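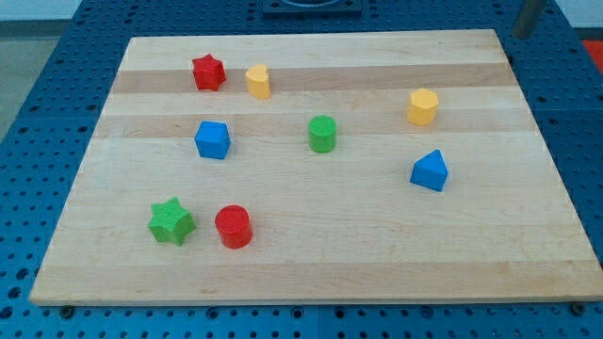
The pick area, with the blocks on the cutting board

Home builds > Arms and pick-and-place > Sorting blocks by color and shape, need advice on the board

Cilivness
Hello all. I am building a small sorting arm at home and the work area is now ready, so I want to ask before I fix everything for good. The base is the blue pegboard table and on top of it I put a wooden cutting board. There are two bolts just below the front edge of the board. On it are toy blocks in red, yellow, blue and green, in different shapes.

The color part works well. From 140 tries it chose the correct color 97 times, and most of the errors were in the evening with the lamp on. The shape part is much worse. The program mixes up the cylinders and the stars when it looks at them from high up, and the yellow one with the rounded lobes gets a different name every time.

My question: should I keep the wood, or paint it? I like the wood because the blocks do not slide.

Okoro_bench
Paint it. Matte gray or matte black. Your board has light strips and darker strips, and the red star and the yellow lobed one are up there by a dark strip. If your program looks for edges, it will find the strip also. I had the same trouble with a bamboo tray.

Clistitz
I don't agree with painting. If the program can be confused by a stripe in maple or whatever wood it is, it will be confused by a scratch in the paint next month. Train it with more pictures on the wood and move the blocks between the pictures. How many do you have now?

Cilivness
I have 2,000 pictures, but I must confess that I moved the blocks only a little. The blue cube was on the left side in most of them.

Clistitz
Then this is your problem, not the board. It learned "left side is cube".

Okoro_bench
It can be both things. 2,000 pictures with one background is still one background. A can of paint is cheap, a weekend of taking pictures is not.

Widisex
Please do not paint a cutting board if you want to cut bread on it later :)

More serious: how do you grip the triangular one? In my build the flat shapes were easy and the one with the roof was terrible. The fingers came down on the slope and pushed it away. I had to turn the gripper so it closes on the two end faces.

Cilivness
Thank you, this explains a lot! I close always in the same direction, and the triangle escapes in half of the tries. I thought the force was too small and I made it stronger, but then the stars jumped out. I will add the rotation.

Widisex
Put the force back first. For the stars I close slowly and put tape on the fingers, the kind for stair steps. The hexagon is easy, two flat sides are always opposite.

Okoro_bench
Are the front bolts higher than the wood? If you go low for the red cylinder, the one nearest to you, I would be afraid to hit one of them.

Cilivness
I have a limit in the program, the arm does not go past the front edge of the board. But I will measure it again, you make me nervous.

For the board I will try a compromise: a sheet of gray paper with tape, and the same test on the paper and on the wood. New pictures also, with the blocks mixed properly. I have free time on Wednesday, so I can write the numbers here after that.

Clistitz
Paper will move when the gripper touches it. Tape all four sides.

Okoro_bench
And I still say paint.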